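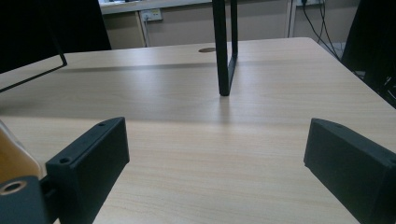 Figure 2. The desk in the Lenitz room, with the black square-tube frame standing on it and the cable grommet near the far edge.

3.2 Work surface and raised level

The first part of the Stesero study, described in Section 2, relied on what people told us about the way they store dry goods when there is no cupboard close by. The answers were useful but hard to compare. One person's "shelf" was another person's "stand", and several people used "the back" for any place they could not reach without leaning. For the second part we therefore worked with actual furniture in one room, and kept the furniture as ordinary as we could.

The main surface was a desk with a pale wood-grain top. We had considered a kitchen counter, but many of the homes in the first part had no counter to spare, and a desk or dining table was doing the job instead. The grain is fine and straight, and the finish has a slight sheen under the ceiling lights. Participants in the pilot said that small containers with clear sides were easy enough to see against it. Pale spillage was a different matter, and we return to this in Section 5.

We left the cable grommet where it was. It lies well back on the desk and did not come into the task, although it served as a landmark for the people laying out the items. In our notes, positions on the desk are given by words (near, middle, far; left, centre, right) and were agreed by two observers before each session. We did not tape lines on the surface. In the pilot, tape led people to place jars squarely on the marks, even when they had been told to ignore them.

The items fell into two groups. The first was the support furniture, meaning the low table and the open frames. The second was the jars. Both groups were handled by the same participants, but the questions we asked about them were separate and they are reported separately.
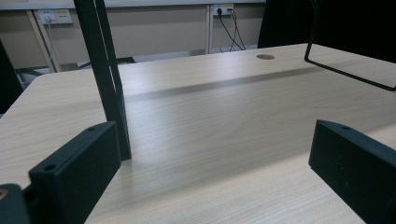 Figure 3. Open metalwork on the tabletop: a black post to the left and part of a thin black wire frame to the right.

Open frames were included on account of a remark that came up often in the first part. People said that racks and stands took up less room than solid shelves, even where the footprint was the same. We wanted to know whether this was a matter of looks or of use. A frame leaves the tabletop visible beneath and between its members, and things can be slid through it from more than one side. Against that, it offers few flat places to put anything down, and a narrow upright is easily knocked by a sleeve.

Participants were asked to say where they would put a frame if the desk also had to be used for other work. Most chose the far part, often to one side. When asked why, they spoke first of elbow room and only later of reach. The wire pieces were judged lighter and less in the way than the pieces made of square tubing, and people were more willing to leave them near the front. A few disliked the wire for the same reason – it was harder to notice, and they expected to catch a hand on it.

3.3 Jars on two levels

The low black table was used as the raised level. It stands on the desk on thin metal legs, and the space under its top is open, so a participant has in effect three places to choose from: on top, underneath, and on the desk in front. The black top also gives a clear change of colour between the two levels. We had not planned for this, but it made the written notes quicker to check.

The jars were not a matched set. A household shelf seldom holds one, and in the first part people told us that they recognised their jars by the lid as much as by the contents. We kept jars of different heights and different lids, and allowed similar-looking contents in more than one of them. Someone asked for "the brown one" then had to be told which.

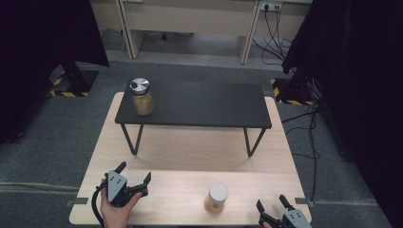
Height was the first thing people mentioned when deciding what should go up. The usual arrangement had the taller jar on the raised level towards the back and the shorter one on the desk within easy reach, with the lids in view in both cases. Some participants reversed it, saying that a short jar is lost behind anything placed in front of it and gains more from being lifted. Both views were held firmly, and neither seemed to depend on whether the person kept such a shelf at home.

Forty-one people took part and between them gave 274 placements that could be used. A placement was left out if the jar was moved again before the participant had let go of it, or if the two observers disagreed about the position. Placements under the low table were rare. Participants described the space as suitable for flat things, such as a tray or a folded cloth, and said they would forget a jar that was put there.

The order in which the levels were filled is treated in Section 4, together with the remarks people made while choosing.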